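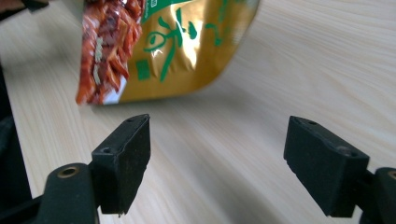 Figure 4. Snack bag in gold film with green brush lettering.

Section 4: Checking and weighing in your snacks

By now your Jidaser pantry rack should be standing level, with all 16 pockets hung and the liner smoothed down at the bottom of each one. If a pocket is still swinging on one hook, please go back to Section 3 and seat it properly before you put any food in it. We know it's tempting to start filling, and we've done it ourselves, but a half-hung pocket will tip the first time somebody reaches in for a bag of chips.

What you will need: a clear table with good light, the blank pocket cards from the small envelope, a pen that doesn't smear, and a soft dry cloth. A kitchen scale is handy but you can get by without one.

1. Wipe down the table and let it dry. Lay out only the snacks for one row at a time – the whole haul at once makes for a very cheerful mess and you'll lose track of what you've checked.

2. Pick up each bag and look it over, front and back, along every seam. Shiny film creases easily, and creases are fine. What you're looking for is a pinhole, a split, or a seal that has started to lift at the corner.

3. Press the bag lightly between your palms. If you hear or feel air coming out, set it aside and don't rack it.

4. Find the date and copy it onto a pocket card just as it is printed. Some packages give the year first and some give it last, so if you're unsure which you have, check the maker's own key or ask at the store.

5. Find the net weight and write that on the card too, under the date.

Note: If you bought the Ezzat label pack, the yellow cards are for sweet snacks and the green ones are for savory. The plain white cards in the standard envelope work just as well, and you may prefer them if more than one person in the house does the shopping and you each have your own way of sorting.
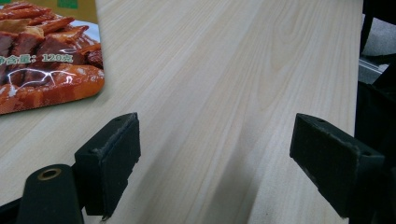

Each pocket is made to carry up to 300 grams, and it's worth doing the little sum before you drop things in, especially in the top row, where a heavy pocket pulls the hardest. Imported snacks are no trouble once you know where to look. The weight isn't always tucked away on the back, so check the front as well, including across the photograph of the food, where it is easy to read straight past it. On a Chinese package the words to look for are 净含量, meaning net contents, and 克 is grams, so 净含量：120克 tells you the bag holds 120 g. You can put 2 of those in one pocket and stay under the limit, but a third would take you over.

Caution: Never hang a pocket that is over the limit, even for an afternoon. The hooks can bend slightly without your noticing, and a bent hook should be replaced (spare hooks are part 271 in the Brurkwood parts list).

6. Slide the bags in upright with the food picture facing out, so that people can see what they're getting. If the film is slippery and the bags slump down, fold the spare liner in half and tuck it behind them.

7. Clip the card to the front of the pocket. The oldest date goes in front, and newer bags go behind it.

8. Repeat with the next row, working from the bottom of the rack up to the top.

Note: Opened bags don't belong in the pockets. Move whatever is left into a lidded jar, or use an Onirex clip and follow the storage directions on the package. Sticky or saucy snacks in particular can seep at the fold, and the liners stain.

When the last row is in, carry on to Section 5, Cleaning the liners.

Brurkwood Home Guide, revised May 2026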